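Can machines do the chores yet?
Speaker notes, Parkik open evening, May 2026

Slide 1. Title only. Wait for people to sit down. Say who the talk is for: anyone who runs a stockroom, a small shop or a house and has been told a robot will soon tidy it.

Slide 2. The short answer is some chores, some of the time. Dishwashers and washing machines are machines doing chores, and we stopped calling them robots long ago. What people mean when they ask me is the bit before and after: picking things up, deciding where they go, putting them there.

Slide 3. Sorting into bins. Most of the talk hangs on this one, so take it slowly. Every shop has a version. Returns come back in one tub and have to go out again into others. At home it is toys, or the recycling.

A person does it while talking on the phone. For a machine there are separate jobs inside it. Find the item. Choose where to hold it. Close on it hard enough to lift and softly enough not to crush. Clear the wall of the bin on the way out. Let go in the right place. 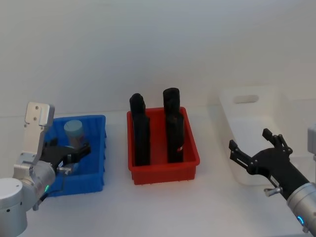

The wall of the bin catches people out. On an open table a gripper can come in from the side. In a bin it mostly has to come from above, and two fingers need room on either side of whatever they are closing on. Stand two items close together and the gap between them becomes the problem. Soft things are harder again — they give when squeezed, and the hold changes halfway up.

Slide 4. Numbers from our own trial at Clokov. We ran 500 picks from mixed bins over 5 days. The arms finished 303 with no help. Of the rest, most were dropped or knocked over, and 18 stopped the run until a person reached in. Pause here. Someone usually asks if that is good. For a trial, yes. For a Saturday in a shop, no.

Slide 5. What would help now. Shallow bins. One kind of item per bin where you can manage it. Even light. The Slaoui stockroom changed its tubs before it bought any equipment, and the staff were quicker as well.

Slide 6. Costs. Keep this brief and point to the Pleta handout by the door. The arm is only part of the bill. Budget for the person who resets it.

Slide 7. Questions. If asked about folding laundry, say not yet at a price I would pay. If asked about jobs, give it proper time and skip the closing video.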